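Sorting and storing kraft-paper food bowls for a small catering run

Packing guides > Containers > Paper bowls

Written by Paula Dumitrescu. Revised in December to add the section on lids.

This page covers checking, stacking and storing kraft-paper bowls between delivery and service. It applies to rounded rectangular bowls with a rolled rim, in the sizes used for salads, rice and cold noodles. Round soup tubs behave differently in the stack and have their own page.

The method was worked out at the Bindilside kitchen, where one order was 2000 bowls and the shelf space was not generous. It scales down without changes.

What you need

A clean, dry table at waist height
The bowls, in their delivery sleeves
Matching lids
Two lidded storage tubs per bowl size
A marker and masking tape
A kitchen scale that reads to 1 g
A shelf at least 15 cm off the floor

Step 1. Let the cartons settle

Bring the cartons indoors the evening before you intend to open them. Paperboard takes up moisture from the air, and a carton that has come straight from a cold van will gather condensation on the outer sleeves once it is opened in a warm room. Leave the tape on overnight. If a carton arrives with a soft corner or a tide mark, set it aside and open it separately.

Step 2. Record the count

Write the size, the stated quantity and the month on masking tape and fix it to the end of the carton that will face outward. Do not write on the sleeves. If the carton is a part carton, weigh ten bowls together, divide by ten, then weigh the remainder and work out the quantity from that. We logged 1546 of the medium size this way, and a hand count afterwards came to the same figure.

Repeat the ten-bowl weight for each new batch. Board weight changes from one production run to the next, and a gram per bowl is enough to throw out a large count.

Step 3. Separate the bowls

Bowls nest tightly in transit. Pulling straight up on the rim of the top bowl can drag two or three along with it, and the rim may start to unroll at the point where it was pinched.

1. Stand the stack upright on the table.
2. Hold the lower bowls steady with one hand.
3. Place the other hand across the top bowl, thumb on one side wall and fingers on the opposite wall, just under the rim.
4. Press inward lightly until the wall moves a few millimetres.
5. Turn the bowl slightly to break the seal, then lift.

The same hold is used for moving a single bowl from one spot to another. Support it on two opposite walls and keep it level. One-sided lifting bends the wall inward, and on a filled bowl that will open the corner fold. 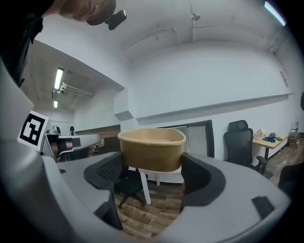 A single kraft bowl held at both sides. The interior is a lighter beige than the outer wall.

For separating long runs, work in batches of 25 and rest your hands between batches. Dry fingertips slip on kraft board. Thin nitrile gloves give a better hold than bare hands and are required in any case once the bowls are going to the filling bench.

Step 4. Inspect

Check each bowl in this order. It takes two or three seconds once you are used to it.

Rim. Run a fingertip once around it. It should feel even, with no flat section and no raised end where the roll meets. A lid will not seal over a flat section.

Walls. Look for a crease running from the rim down to the base. A shallow dent that springs back is acceptable. A white line in the brown surface means the board has folded and the bowl is rejected.

Corners. On a rounded rectangular bowl the board is under most strain here. Hold the bowl up to a bright ceiling light and look into each corner from the inside. Any pinpoint of light is a reject.

Base. Set the bowl on the table and tap two opposite corners. If it rocks, press the base flat and try again. If it still rocks, put it with the seconds.

Colour. Tone varies between batches and sometimes within a sleeve. This has no effect on use. If the bowls will be on display together, sort them by shade now and keep each shade in its own tub.

Seconds can be used for dry goods such as bread rolls or wrapped cutlery. Mark them clearly. Rejects with no food contact go in paper recycling only if they are uncoated. Most lined bowls are not accepted kerbside, so check with your council.

Step 5. Restack

Restack in columns of 25, all facing the same way. Rotate every fifth bowl end for end. The rim joint is slightly thicker than the rest of the rim, and if all the joints line up the column will lean.

Do not press the column down to save height. If the columns do not fit the tub, use a shorter column. Noboru Imai, who runs the filling bench, prefers columns of 20 for this reason, and either number works provided it is the same throughout the store.

Step 6. Store

Line each tub with one sheet of plain paper. Stand the columns upright and fill gaps with crumpled paper so they cannot tip. Close the lid and tape a label to the short side giving size, quantity, shade if sorted, and month.

Keep tubs off the floor and away from the dishwasher, the kettle and any outside wall that sweats in winter. Aim for relative humidity between 40 and 60 per cent. A cheap hygrometer on the shelf is adequate.

Lids

Store lids flat in their original sleeves, on the shelf above the bowls. Before a job, test one lid from each sleeve on one bowl from each tub. Fit the two short ends first, then press along the long sides with the thumbs. Lids from a different supplier may look identical and still sit 1 mm proud, and that is enough for them to lift in the van.

Rotation

Use the oldest tub first. Bowls kept as described have been fine for us at twelve months. After that, repeat the corner and rim checks on 5 bowls from each tub before releasing it.

Related pages: Round soup tubs. Labelling tubs for transport. Filling bench layout.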